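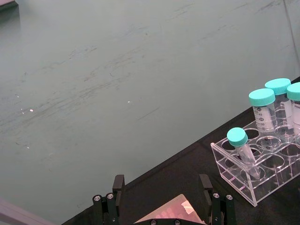

Turquoise caps, clear rack, black table. The skinny one has opinions about posture.

The Bench Gallery: Small Plastic Things and Where They Live

Welcome to the least glamorous page on the site. Other labs put up sunsets over the parking lot and group shots in matching fleece. We have tube racks. Vernon Sandhu asked for a gallery that shows new people what the ordinary stuff looks like before their first morning at the Miltstead bench, and since he also approves the coffee order, he got one.

I've kept the notes short. Anything longer belongs in the binder, which has been open to the same page since November.

The rack

Clear acrylic, round holes in the top plate, a shelf lower down for the pointy ends to sit in. It's a lovely thing to look at and a terrible thing to find on a crowded bench, being mostly see-through. We have lost ours in plain sight more than once. Vernon's solution was a black surface underneath, so that the edges catch a bit of light and you stop putting your notebook on top of it.

Please don't wipe the acrylic with ethanol. It crazes, and then we have a rack that looks like a frozen pond. Soap, water, soft cloth. The old one from Brastport got the ethanol treatment every evening for a year and now holds pencils.

The tubes

Conical, screw cap, two sizes in regular use: 15 mL and 50 mL. A slender tube in a wide hole will lean. It has always leaned, and it will go on leaning while you look around for a witness. If the lean bothers you, use the rack with the smaller holes, which lives on the second shelf behind the thing we don't use. If you have liquid in it, the lean should bother you.

Caps go on finger tight. Vernon closes them as though they were holding back the sea, and the rest of us keep a rubber grip in the drawer for when he's been helping.

Write on the frosted patch, in pencil or in the good marker. Write on the cap too if you like, but remember that caps come off and wander. Three people in this building have had a long discussion about whose "B2" was whose, and none of them enjoyed it.

We buy the 50s in cases from Fortin and the 15s from whoever has them. The last order was meant to be 200 and arrived as 2,000. If you open the supply closet and something slides onto your foot, that will be the order.
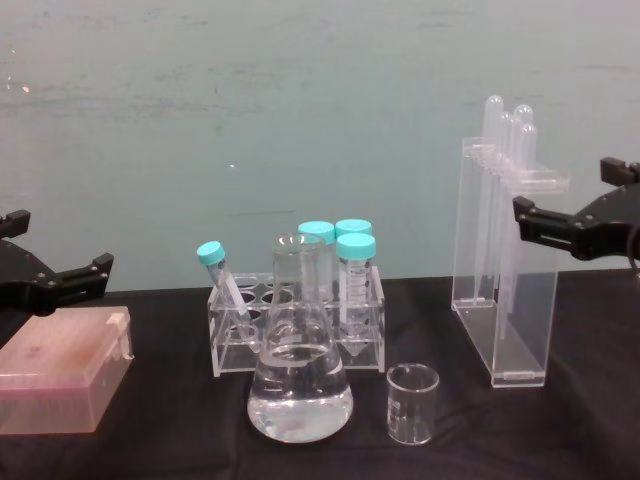 Glassware is where the new people get nervous, so a few words on the flask. An Erlenmeyer is wide at the bottom and narrow at the neck, and that makes it hard to tip over and easy to swirl. It is also exactly the right shape to park in front of whatever you'll want next. Everyone does it. You set the flask down for a second, you reach for a tube, and your sleeve has a decision to make. Flask to the side, rack in the middle, elbows in.

The lines on the side of a flask are there for encouragement. If the volume matters, measure it in something that was built for measuring. We once had a whole batch of buffer made up by flask line, and it came out as a sort of regional interpretation.

Tip boxes come with hinged lids and a little latch tab. Shut the lid when you're done. A box left open collects dust, hair and, in one case, a crumb of granola bar that took the 1,000 microliter tips out of service for the afternoon. Half-empty boxes get used up before full ones get opened. I know the full ones look nicer.

As for the wall, yes, we know. It has been wiped. The smudges on it have outlasted two brands of spray cleaner and one very determined summer student, and we've agreed to regard them as original features. Facilities has it down for paint under the Grinesetti refit, along with the sink, the other sink and the door that hums.

More to come when I get to it: the vortexer, the ice bucket with the crack, and the 5 timers that all beep on the same note. If you have a favorite piece of bench junk you'd like included, leave a note on Vernon's desk, under the stapler, where he'll find it eventually.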